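Speaker notes – Worndale Mill Yard: what we are proposing and what happens next
Public evening, Worndale, 2023-11-30

Before starting

Check the microphone reaches the back rows. Leave the side doors open until five past. Put the site plan up first and leave it up through the introduction. Handouts are on the chairs; spare large-print copies are on the front table.

1. Opening (2 minutes)

Good evening, and thank you for coming. I'm speaking on behalf of the Worndale Mill Yard Trust. I'm going to talk through the plan for the yard, what it would cost, where the money might come from, and what has to be settled before anything gets built. Then we'll take questions for as long as the building is open to us.

I want to be clear at the start about what stage we are at. This is an outline. The Trust does not own the site. There is no planning application in yet. The drawings you'll see tonight show how the buildings could be used, and they will change.

[Pause. Site plan.]

2. The site

Most of you know it. The yard runs from the canal basin up to Fudirley Road. The lower part is the old dye works and the loading shed. The upper part is the weaving shed, which lost part of its roof and has been fenced off since. In between is the cobbled yard itself, used at present for overflow parking on market days.

The current owner is Edwards, the property company, which bought the yard along with the retail units across the road. They have said in writing that they would consider a long lease to a charitable body, on condition that the body can show it has funds for the roof. They have not offered to sell. People have asked whether the town could simply buy it. At present it is not for sale, so the lease is the route we are working on.

The loading shed is sound. The dye works needs new floors and new drains. The weaving shed needs a roof, and two of its walls need tying back. The survey is on our website with all its appendices, and there is a paper copy at the library desk.

3. What we want to put there

[Next slide – ground floor plan]

Loading shed: a museum of the canal and the mills, run by the Trust. The town's collection has been in storage since the old museum closed. Most of it would go on show here. Ticketed, open all year, with free entry for anyone living in the town.

Dye works: workshops and small studios to let. There are 39 units on the drawing. They range from a single bench in a shared room up to spaces big enough for a joinery business. Rents from these units are what pays for the heating and the staff. If we lose too many units in the redesign, the museum doesn't cover its costs, so please bear that in mind when you look at the plan.

Weaving shed: one large hall. Markets, concerts, indoor events in winter. The capacity we've been advised to plan for is 600 standing. It would be fewer for seated events, and the fire officer will have the final word on both.

The yard: open to walk through at all hours, with a new gate onto the towpath. Seating, cycle stands, some planting. No fairground rides. That was in an early leaflet and it has been dropped.

[If asked about the hotel: the hotel was part of a separate proposal by another developer and is not in this plan.]

4. Parking and traffic

This had the most comments by far in the August consultation, so I'll spend some time on it.

The plan has 195 parking spaces. Those are split between the upper level off Fudirley Road and the strip behind the retail units. The strip is owned by Edwards and would be shared. Shoppers would have it in the daytime and the hall would have it in the evening. That needs a written agreement, and the draft is with both sets of lawyers.

Traffic would come in from Fudirley Road only. Basin Street would be closed to through traffic except for deliveries and residents. I know there are people here from Basin Street. The first drawing showed a turning circle outside your houses. It has been moved inside the yard wall – look at sheet four in the handout.

Coaches would drop off at the top gate and park at the old goods yard. We don't have permission for that yet. We've written to the railway property office and are waiting for an answer.

Bus stops stay where they are. We'd like the evening service extended on event nights, but that is a matter for the bus company and the county.

5. Money

[Next slide – phases]

We have split the work into two phases.

Phase one is the loading shed, the dye works and the yard. Phase two is the weaving shed. We had hoped to do the roof first, as it is getting worse every winter. The advice was that funders want to see income before they pay for the hall. So phase one includes a temporary cover over the damaged bays, and the permanent roof comes in phase two.

The costs are in the handout by building. I won't read them out. The contingency line has gone up from the last version, and that is on the surveyor's recommendation after the drains were looked at.

Sources: grants for the historic buildings, a loan against the workshop rents, and local fundraising. We have not asked the town council for capital. We have asked them for a letter of support and for help with the cost of the planning application, and they'll discuss both at their next meeting.

Ristberg, the engineering firm on the ring road, has offered to take a block of the workshop units on a long let once they are finished. It is only an offer at present. It matters because the lender wants to see some of the units spoken for before they will agree the loan.

6. The workshops and who would use them

[Next slide]

We asked for expressions of interest over the summer. The replies covered furniture repair, screen printing, a bakery that wants a bigger oven, instrument making, a bicycle workshop and several people who do small technical or photographic work from home and have run out of room.

The units will be plain. Painted walls, good lighting, power on two sides, a sink in most of them. Tenants fit them out as they like, within reason, and put them back as they found them at the end.

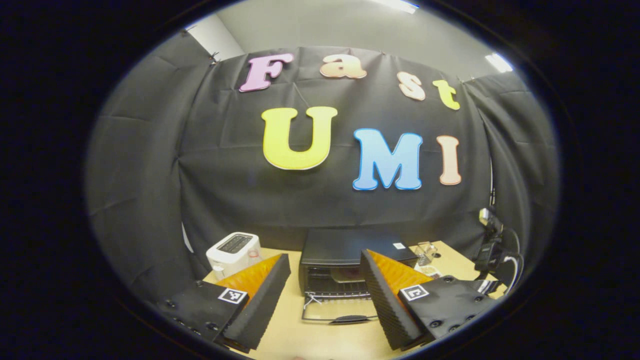 The smallest units will be let by the month. Larger ones will be on one-year or three-year terms. We've had requests for a few benches to be bookable by the day, and the plan now keeps the room next to the loading bay for that. Rates haven't been set. They'll be published before anyone is asked to sign up.

Noise: the ground floor is for anything with machinery. Upstairs is for quiet work. Nothing loud after seven in the evening, because of the houses on the basin side.

Food: only the units along the yard front have extraction, so the bakery and any café would have to go there.

We won't be letting units for storage alone. Edwards asked for this to be allowed and we said no. Storage brings in rent but it keeps the doors shut, and the yard needs people coming and going during the day.

7. What you told us in August

Main points, apart from parking:

Keep the chimney. It stays. It has been inspected and needs repointing at the top.

Public toilets. Now included, opening onto the yard, with a changing room for disabled adults.

Access to the water. The towpath gate has been widened and the steps replaced by a ramp. There will still be steps at the basin end.

Worries about events in the hall going on late. The proposed finish is eleven on weekends and ten on other nights. Conditions will be set through the licence, and residents can comment on that separately from the planning application.

Worries about the market moving. The outdoor market stays in the square. The hall would be offered to traders in bad weather, at the same pitch fee.

Bats. There is a survey under way. If there's a roost in the weaving shed, the timing of the roof work will have to change.

8. What happens next

The Trust has to agree heads of terms with Edwards. That comes first, and no grant application can go in without it.

After that, the planning application. The full set of drawings will be on display at the library and at the Fudirley Road community center while it is open for comment. Comments go to the planning office and not to us – we aren't allowed to pass them on.

Grant applications follow once planning is decided. If we are turned down for the first grant, phase one gets smaller. The museum and the yard would go ahead and the dye works would be done in stages, starting with the end nearest the road.

I can't give an opening date tonight. Please don't quote one from the earlier leaflet.

9. Questions

[House lights up. Take questions from the back first, as they were missed last time. Repeat each question into the microphone.]

Likely ones, with short answers:

Will there be jobs? Yes. Museum staff, a site manager, cleaners and event staff. Numbers by phase are on the last page of the handout.

Who keeps the profit? The Trust is a charity. Any surplus goes back into the buildings.

What if Edwards sells the yard? The lease would carry over to the new owner. Before a lease is signed, we have no protection.

Can I give objects to the museum? Yes, but not yet. Fill in the blue form and we'll contact you when the store is open.

Can we go inside the weaving shed? No. It isn't safe. The loading shed can be visited by arrangement.

Remind everyone to put comment cards in the box by the door, and that the same form is on the website.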